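Comment un robot apprend à ranger ?

Pour apprendre à lacer tes chaussures, tu as regardé quelqu'un le faire, puis tu as essayé. Certains robots apprennent de la même façon. Ils imitent les humains. Les chercheurs appellent cela l'apprentissage par imitation.

Il faut d'abord des exemples, beaucoup d'exemples. Une personne tient dans chaque main une pince qui ressemble à celle du robot. Une caméra est fixée sur la pince. La personne prend un objet, le déplace, le pose, et tout est filmé.
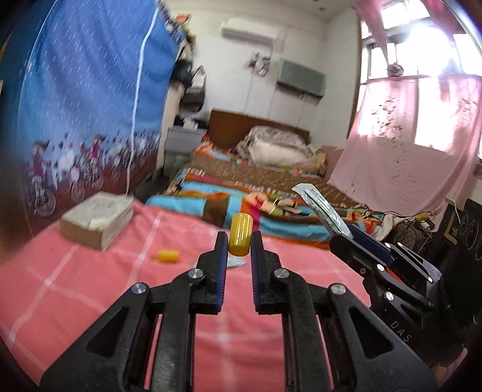
On ne travaille pas seulement en laboratoire. Une chambre, une cuisine ou un bureau conviennent très bien. Si le robot ne voyait qu'une seule table, il serait perdu devant une autre.

L'équipe de Lok-yiu Chien, à Brendov, a enregistré 791 gestes dans 20 logements. Un ordinateur a ensuite comparé les images et les mouvements des doigts de la pince. Il a cherché quel mouvement faire selon ce que la caméra voit.

Puis le robot a essayé seul, avec 6 objets qu'il ne connaissait pas. Il en a bien rangé quatre. Les deux autres ont glissé. L'équipe enregistre maintenant de nouveaux gestes avec des objets lisses.

Mot à retenir
Données : les informations que l'on donne à l'ordinateur pour qu'il apprenne.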